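Bench mat going patchy – clean or replace?

Ekdale71
2021-06-04
The mat on my worktop is dark grey with a speckled finish, either felt or rubber by the look of it. The label went long ago. It has pale, dusty smudges over one side and a darker patch near the middle. Vacuuming in March made little difference.
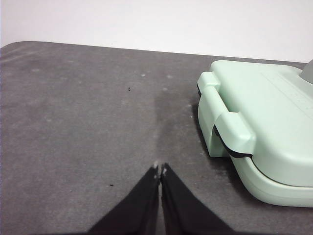
I would like to get it even again before I start on the small parts for the next build. Washing is possible, but I don't want the corners to curl.

Gravcombe
Establish what it is first. Press a damp white cloth on a corner for 2 minutes. Felt will wet through, rubber won't. If it's felt, don't scrub, you will raise the fibres.

rino_200
Disagree on scrubbing. A soft nylon brush with a drop of washing-up liquid is fine on felt if you work in one direction. I have done mine 3 times.

Gravcombe
Yours is the Mamo one, with a bonded face. Loose felt pills.

rino_200
Fair, it is bonded. The dark patch could be oil, in which case water alone won't shift it.

Ekdale71
Could be oil or damp – I can't tell by looking. Would talc draw it out?

Gravcombe
Talc leaves more pale marks. Blot with plain kitchen paper under a weight overnight, then check the paper.

Ekdale71
Will do the corner test first, then the paper.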